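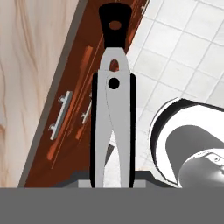 How strict should the written rules be for a simulated kitchen arm before we start counting episodes?

Asked in April, edited once, 356 views

Hi all, longtime reader, first time asking. I'm putting together a rulebook for our little kitchen manipulation project (we call it Plondico, long story) and I'm stuck on how much of it needs to be written down. Everything is in simulation for now. One arm, a counter, some drawers, a sink, a handful of utensils. The plan is 400 episodes for the first batch, split between me and two other people who drive the arm from their own desks.

My trouble is that we each have our own habits. I like to grip a utensil by the metal part and leave the handle free. One of the others grabs whatever is closest. The third goes slow as molasses and backs the arm way off between tries. When I look through the trial episodes side by side it's like three different robots. So I started a doc, and it's already 18 pages, and I can tell from the silence that I'm the only one reading it.

Stuff I have in there so far:

where on an object you're allowed to grip
whether you can carry something past the edge of the counter, out over the floor
what pose the arm has to be in when an episode starts and ends
what counts as a drop
when to throw an episode away

Do people bother with this in simulation? Nothing breaks, you hit reset and off you go. But we'd like to move to a real arm at the Hatthorpe lab later on, and I'd hate to teach everybody bad manners and then have to unteach them. Also, is there a standard I should be pointing at, or does everyone make up their own? Thanks in advance!!

Answer 1 (accepted)

We went through this at Tollwood with a setup that sounds a lot like yours, so here's what I'd do.

Get it down to one page. I mean it. Keep the 18 pages somewhere for the arguments, but the thing people have open while they drive should fit on one screen.

On that page I'd put the start and end pose first. It sounds fussy but it saved us more grief than everything else put together. Ours says the hand is empty, it's up over the counter and clear of it, and it stays still until the recording is running. Same thing at the end. If somebody forgets, the episode goes in the bin, no discussion.
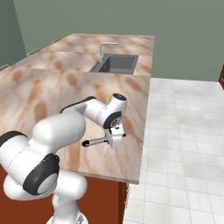

The other thing I'd write down is a height for traveling. We had people dragging the hand along an inch off the countertop and then swooping over the sink, and the faucet is exactly the kind of thing you clip when you're watching the fingertips. Pick a number, make everyone go up to it before going sideways, done.

For gripping, I'd choose one spot per object type and write it as a plain sentence. "Tongs: hold by the arms, below the handle, pads flat on both sides." You can always add variety later on purpose, with a label, and then at least you know which episodes have it.

Carrying things out over the floor: we said no unless the task calls for it. In sim it's harmless, sure. On a real arm there's a person's foot down there sooner or later. I'd practice the way you plan to work.

And have one person who decides on discards. When all three of us could toss episodes, we each tossed the other two's. Out of 2149 we recorded that season, I couldn't tell you today why half of the rejects got rejected, and that still bugs me.

Answer 2

On the standards part of your question. ISO 10218 is the one people bring up for industrial robot safety, and it's worth a read before you go anywhere near the real arm, but it's about safety of the robot and the cell it works in. It won't tell you how to hold a spatula. For how you drive and how you label, I've never seen two groups do it the same way. Write your own, put a version number on it, and save that version number with every episode. If you change a rule halfway, bump the number and don't go back and pretend the old ones followed it.

Also ask the lab for their own rules now. Ours had a speed limit we'd been breaking in sim for weeks.

Answer 3

just use Holub, it has presets for start pose and it rejects bad ones for you. not sure if it does kitchens

Comment from the asker

Thank you, this is great! Cut it down to a page last night (okay, a page and a bit) and the end pose rule is at the top now. I looked at Holub but I couldn't find the presets, is that in the paid one? Going to try the travel height with the slow guy first, he'll love it.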